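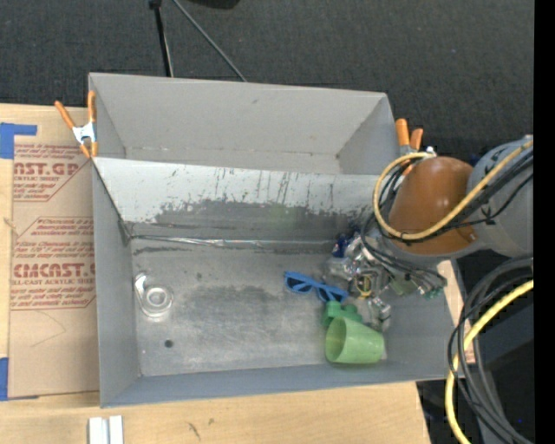
Sivaprasad Panicker
Grenton Papers on Household Storage, Section 4

Figure 2. A gray box with two lengthwise compartments. Small objects share the front compartment, among them sunglasses, a green building block and a light green cup.

4. Does a divider sort anything?

The case for the divided box is usually made in a sentence or two. Give people two compartments in place of one, the argument goes, and they will start to separate what they put away. Widatetti repeats this in its product sheets and the Cáceres survey takes it as a starting point. I have not found a test of it in either source, and I am not convinced that our own material supports it.

We looked at 50 boxes of the two-compartment type, all of them used for small mixed things: toys, eyewear, cups, odds and ends from a counter or a car. For each box we asked whether a person who had not filled it could say what each side was for. We set the bar low. Any rule would do, even a poor one such as "big things here, small things there." In 10 boxes the coders agreed on a rule. In the rest they either disagreed or wrote that there was none to find.

Figure 2 illustrates the problem. The rear compartment has nothing in it. In the front, the sunglasses lie at a slant, the block is just below one lens, and the cup is on its side and partly hides the block. A clear item with a round base lies apart from these, near the left wall. One could call this sorting, in the sense that everything is on one side. But a plain box with no divider would have done the same job, and the divider here separates a group of unrelated things from an empty space.

A defender of the divider might answer that the empty side is being kept for something. Perhaps it is. The trouble is that this answer fits every possible box. If both sides are full, the divider works; if one side is empty, it is being saved. A claim that survives any result tells us very little about how people put things away.

There is a second point, on which the earlier reports are silent. The compartments are often unequal, or look unequal. In Figure 2 the front one is the larger of the two, and the panel between them slopes. Someone dropping a cup into a box from above may simply go for the wider opening. We did not record the height or the distance from which the boxes were filled, so I can offer this only as a rival account. It would still have to be ruled out before anyone credits the divider with changing a habit.

Wear is a weaker guide than it is often taken to be. The Tretulska coding sheet treats scuffs on the floor of a compartment as a sign of heavy use, and scratches on the divider as a sign that things are moved from side to side. Both kinds of mark can be seen in Figure 2, on the front floor and on the panel. I would not read a history from them. A scratch does not say what made it, and we have no record of the boxes when new. We dropped the wear items from the analysis for this reason – over the objections of one coder, who found them the easiest part of the sheet to fill in.

What remains is modest. Some divided boxes are sorted by a rule that a stranger can recover. Most of ours were not, and without a matched set of undivided boxes we cannot say whether the divider helped even in the 10 that were. Section 5 takes up the question of labels, where the evidence is a little better.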